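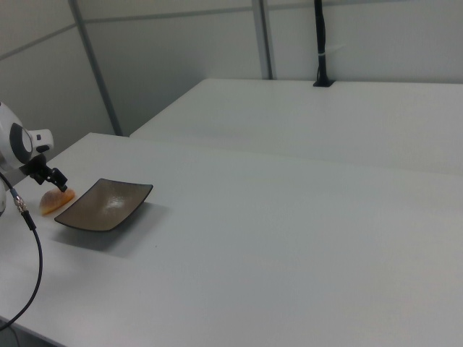
The Weighing Room

Notice was given in the usual manner that the Municipal Bakery of Clelcombe would close its counter to the public at the end of September. The notice was posted on the street door, on the board beside the ferry office, and in the window of the bakery itself, where the steam from the morning trays soon loosened its upper corners. Residents wishing to submit remarks were invited to do so in writing. Remarks were to be kept to a single page.

Iida Lahtinen, Deputy Registrar of Weights for the district of Dritmont, received her instructions the following week. She was to travel to Clelcombe, examine the bakery's scales, withdraw the official weights from service, and return them to the district store. The instructions noted that the weights had been issued to the bakery under an ordinance which required every loaf sold in the town to be weighed in the presence of the buyer. The ordinance had lapsed. The practice had continued.

She arrived on the afternoon ferry with one case, one ledger, and a letter of authority bearing the district seal. The crossing was rough and the letter had become damp along its fold. She dried it against the stove in the ferry office before presenting it.

The baker, Onni Kiiskinen, read the letter twice and returned it to her.

"It is in order," he said.

"Then I will begin with the large scale, if that is convenient."

"The large scale is in use until six. The evening bread is for the hospital."

The regulations made no provision for scales in use. Miss Lahtinen consulted them all the same, standing at the end of the counter with her coat on, and then asked whether there was a chair.

There was a chair. It stood in the weighing room, a narrow chamber between the ovens and the shop, with one window and a shelf along the north wall. Upon the shelf stood the weights, in their rack, in descending order. She recognized the district stamp on each of them. She opened the ledger on her knee and entered the date of her arrival, the name of the establishment, and the condition of the rack, which she recorded as good.

At six the hospital bread was taken out by the side door. Mr. Kiiskinen wiped down the large scale with a cloth and stood back from it.

The examination proceeded according to the schedule. Each weight was placed upon the district's balance, which Miss Lahtinen had carried in her case, and compared with its certified value. Losses through wear were to be expected. A weight handled every day for forty years will give up something of itself to the hands that lift it, and the tables allowed for this. She worked upward from the smallest. The 100 gram weight was light, within the allowance. The 200 gram weight was light, within the allowance. She wrote the figures in the proper column and blotted them.

The next piece was not in the schedule.

It was shorter than its neighbors and wider at the base. It bore the district stamp, correctly placed, and beneath the stamp the figure 375. She turned to the certificate of issue and read it from top to bottom. She then turned to the general list of denominations, which had been printed for the whole of the district and which contained no such weight.

"Mr. Kiiskinen. What is this used for?"

"That is the Rantala weight," he said.

She waited, with her pen over the page. It was her experience that people would continue if the pen was seen to be ready.

"There was a family of that name at the quarry," he said. "There was a bad winter. The half-kilo loaf had gone up, and Mrs. Rantala could not meet the price, and she would not take bread without paying for it. My father was baker then. He went to the Registrar, the one before the one before you, and asked what could be done. The Registrar said that the price was fixed by the loaf, and the loaf was fixed by the weight, and he could not alter the price." Mr. Kiiskinen folded the cloth and laid it on the edge of the scale. "A month later that came over on the ferry. No letter with it. My father baked to it, and charged by it, and she could pay."

"A loaf of 375 grams."

"Yes."

"It was sold at three-quarters of the price."

"It was three-quarters of the loaf," said Mr. Kiiskinen.

Miss Lahtinen made a small calculation in the margin and found it correct. She placed the weight upon the balance. The pointer moved and came slowly to rest, and she bent to read it, and then removed the weight, cleared the pan with the brush supplied for the purpose, and placed it there again.

The weight was heavy. It exceeded its stamped value by an amount that no table of allowances would cover. She lifted it and turned it over. In the base was a plug of softer metal, of the kind used to adjust a piece during manufacture, and the plug had been drilled out and filled again more than once. Whoever had done the work had done it neatly.

"Were you aware," she said, "that this weight is not true?"

Mr. Kiiskinen looked at the shelf.

"There were five children by the end," he said.

It was now fully dark outside the window. In the bakehouse the boy was scraping down the table for the night, and the sound came evenly through the wall. Miss Lahtinen sat with the weight in her palm. Under the district code a false weight was to be seized, described in full, and reported together with the name of the person responsible. The code had been written with certain persons in mind, who shaved their weights thin and sold short. It had nothing to say on the subject of a baker who had made his heavier. It said only false.

"Does the family still buy here?" she asked.

"The eldest girl went to Sovville. The others followed, one after another. Mrs. Rantala died the year the quarry shut."

"Then it has not been in use."

"I bake one every morning," he said. "There is generally someone."

She did not ask who. The question appeared on the form, at item twelve, and she passed over item twelve and went on to the next piece in the rack, which was light, within the allowance.

The examination was completed a little after nine. Mr. Kiiskinen signed in the three places indicated. His signature was large and ran outside the box in each case. He offered her soup, which she declined as a gift to an officer on duty, and then bread, which she asked to buy. He cut it from the end of the last hospital loaf and placed it on the large scale out of habit, and both of them observed that there was now nothing to set against it, the weights having been packed in their case and the case having been sealed.

"I will have to guess," he said.

"I am not permitted to accept a guess."

He considered this. She considered it also. Then she broke the seal, took out what was needed, and weighed the bread herself. She paid the sum due and wrote out her own receipt. She resealed the case with a fresh strip and recorded in the ledger that the first had been applied crookedly.

The morning ferry left at seven. Her report was submitted to the Dritmont office within the period allowed and ran to four pages. It listed every weight in the schedule of issue, with its certified value, its observed value, and the difference. It found the scales sound. It commended the cleanliness of the premises. Under the heading of irregularities it stated that the rack contained an empty place between the 200 gram weight and the next, and that the schedule provided for nothing to be kept there.

The Registrar initialed the report and asked no questions. The weights were placed in the store.

The counter at Clelcombe closed at the end of the month, as notified. The ovens remained in service for the hospital, under a separate arrangement, and the street door was locked and the blind drawn down. Remarks had been received from residents. They were read and filed. One of them, written in pencil on the back of a seed bill, was longer than the single page permitted, and the clerk, finding that it continued on to a second sheet, referred it to the Deputy Registrar for a ruling.

Miss Lahtinen read both sheets. The writer wished it to be known that the side door of the bakery was still opened each morning before light, and that a loaf was to be had there, and that the writer had been charged for it correctly. The writer asked whether this might be allowed to go on.

She wrote *received* across the top – the form of words in use for correspondence requiring no action – and put it in the file with the others, both pages.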